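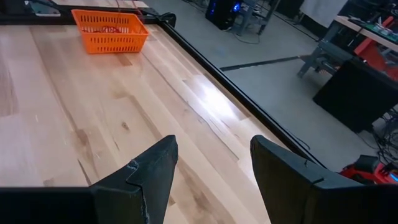 *Gripper fingers, spread. Wear on inner edge of left finger.*

**Ticket:** Replacement gripper fingers, band-sorting bench
**Opened by:** Amna Hayat
**Opened:** November 2, 2020
**Status:** Waiting on purchase approval
**Type:** Consumables / budget

### Problem

The inner edge of the left finger is chipped and rough, with lighter gray plastic showing where material has worn away. Operators report thin bands snagging when the fingers open. I need a decision on buying spares in this budget period or carrying the cost to February.

### Checked so far

- Recalibrated open and close positions on both arms. Snagging still reported.
- Lowered grip force one step. Fewer snags, more drops. Put it back.
- Filed the worst burr by hand. Helped for a day. Don't repeat this, it changes the finger profile and the closing offset has to be redone.
- Checked the mounting screws. Tight.

Conclusion: wear part at end of life. No fault found in the motors or wiring.

### Options

| Option | Supplier | Cost (USD) | Note |
|---|---|---|---|
| A. Finger pairs, molded | Dundetance | 285 | Same part as fitted now |
| B. Finger pairs, coated | Usmani | 600 | Fits without an adapter |
| C. Full gripper swap | Zellomport | 1217 | Needs new cable set, not in the price |

All three prices cover both arms. Freight is extra for B and C.
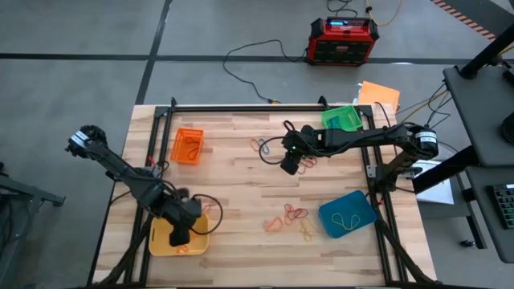 Option C also means taking both arms out of use while the new cables are routed. The sorting task doesn't need the extra grip range, so I can't support it on this budget line. If Zaltincombe wants the larger gripper for other parts, it should go in as a capital request under a separate ticket.

Between A and B, the question is life per pair. We have no wear log for the current set, so I can't give a cost per cycle. Usmani has been asked for abrasion data on the coating. No reply yet.

### Workaround

Keep running with the current fingers. Pick single bands from the edge of a pile and close at the tips only. Stop and note it in this ticket if a band tears or stays on a finger after opening. 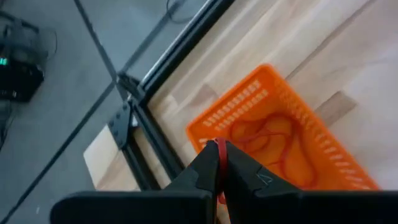 *Tip grip on a single red band, orange basket.*

### Requested action

1. Approve option A now against consumables.
2. Hold B until the abrasion data arrives, then requote for February.
3. Reject C on this ticket.
4. Add a finger inspection to the monthly bench check and log the fit date of each new pair.

Quote from Dundetance is attached to the purchase request. Assign back to me once the order number is issued.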